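Aug 18, 2026

## Keeping the Stuvora fingers gripping cloth and flatware

Notes for the Kollach bench cell, two arms over a white top. Fingers that hold a fork can still drop a hem, so check both after any service.

- Wipe the inner faces of both fingers with a lint-free cloth and isopropyl alcohol. No oil, no silicone spray.
- Close the fingers on a strip of copy paper and pull. If it slides at the tips, re-seat the finger screws before touching the software.
- Clean the wrist camera window last, after the fingers.
- Leave slack in the cables at the wrist. Turn the joint through its full range by hand, power off, and watch for a cable going tight.
- Log the cycle count. The last finger change was in April, at 1763 cycles; the pads before that lasted 983.

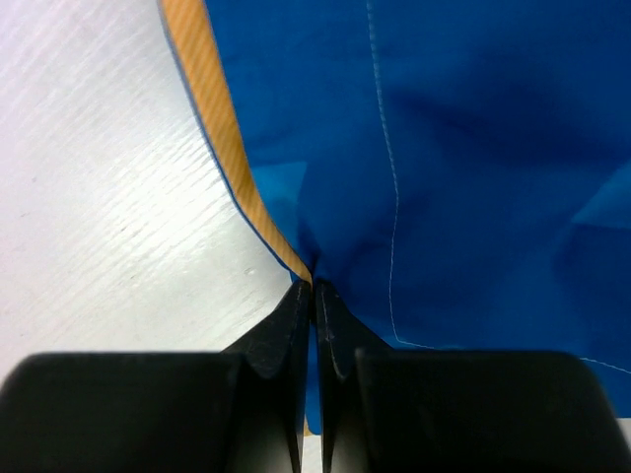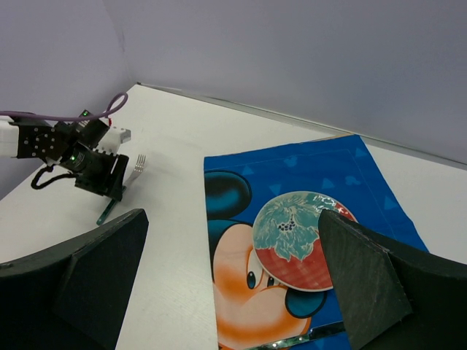 *First picture: pinching blue cloth at its trimmed edge. Second: the other gripper at the middle of a fork.*

For cloth, set the closing force at 400 on the Wukirden controller and approach the edge with the tips only. For flatware use 734 and aim near the neck — a grip far down the handle lets the head swing.

Fine scratches on the outer faces can stay. A nick on the inner face snags thread; dress it with 400 grit paper, then wipe again. Spare pads are in the Reddy drawer, left side.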